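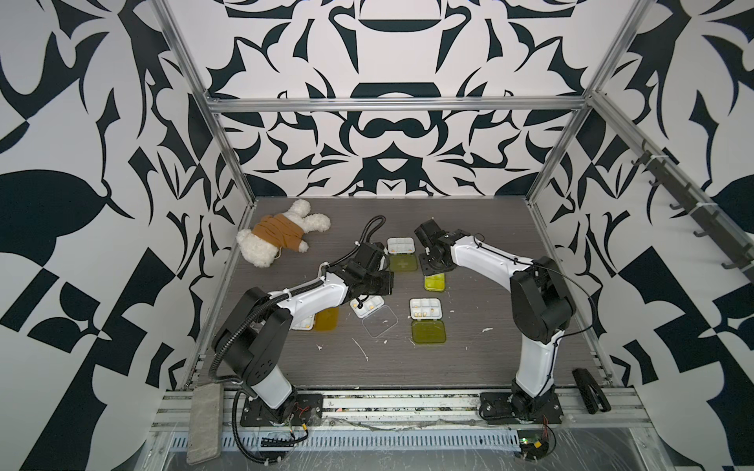
Should a small pharmacy budget for a two-arm cell next year? Hold off until somebody quotes you the whole thing and not just the arms.

I've read three proposals this month, from Flestov, Brancombe and Sorrentino. All lead with arm price. Frame, mounting rail, cable tray, spare grippers - extra, or "to be discussed."

The task is pill organizers. Small compartments, lids that come off and end up flat on the table. Ask the vendor to price picking up a flat lid. Brancombe went quiet on that one.

Flestov says up to 526 organizers a shift. I asked for the log. Got a brochure.

Also ask who cleans the tabletop and how often. Crumbs and flecks add up, and that's labor. It belongs in the budget.

Bukus will rent by the day, 2 days minimum. I'd take that over a purchase order in March. Bring your own organizers, not their demo set.

If they won't put a lid test in the contract, I'd leave the line at zero. Revised Sorrentino quote is due next week, will post the line items.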